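November, bench notebook, pick-and-place club project

Back on the gripper tonight after a week of everyone poking at the Dovska code instead. Writing this while the room is still warm and before I forget which settings went with which run (again).

State of things when I came in at 6:15: Foter was on the shelf with the old rubber tips, and the new fingers were in the tray with the pads glued on but never tried. I swapped them over. Four screws, and of course one of them wouldn't bite, so I borrowed one from the spares for Ventura. If you're on the Ventura team and you're one short, sorry, it was me, I owe you a screw.

First job was the opening width. The servo wants a pulse number and we want millimeters, and the table we made in September was for the old tips, so it's useless now. I did the boring thing and stepped it with the calipers in hand. Fully closed is 2,210 on the new fingers. I wrote that on tape on the side of the controller box too, please don't peel it off! Going past it just makes the servo hum and get hot, and we've already cooked one that way.

Grip tests next, with the competition blocks. The rough pads are so much better than the rubber that I laughed out loud, alone, in the lab. With rubber we were dropping the tall block whenever the arm swung fast. Tonight it did four full swings in a row without a slip and then I got greedy, turned the speed up, and threw a block under the radiator. It's still there. Somebody with longer arms, please.

The heaviest thing I tried was the 220 gram practice weight. It held, but it sagged toward the tip a bit, which makes me think the pivots have some play in them. I wiggled both sides by hand and the left feels looser to me. Could be my imagination. Worth a second opinion before we print anything new.

Things I didn't get to: the limit check in Dovska (it still lets you type in any closing number you like, scary), and the cable, which rubs on the base every time the wrist turns. I put a loop of tape on it for now - ugly, fine for a week, not fine for Laltavance. They do a safety look-over before the first round and I'd rather not be re-routing wires on the floor of a gym.

Also the pads collect every bit of dust in the building. I wiped them with a dry cloth between runs and that seemed okay. Don't use the alcohol wipes until we know what they do to the glue.

Next session: pivots first, then limit check, then cable. I'll bring the small drivers from home.
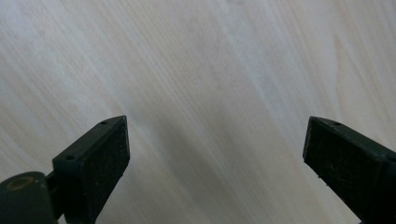 Do we have to redo the opening table every time we change the fingers?
Any change in finger shape or pad thickness shifts the closed position, so redo it after a swap. If you only took the same fingers off and put them back on, checking the closed number is enough.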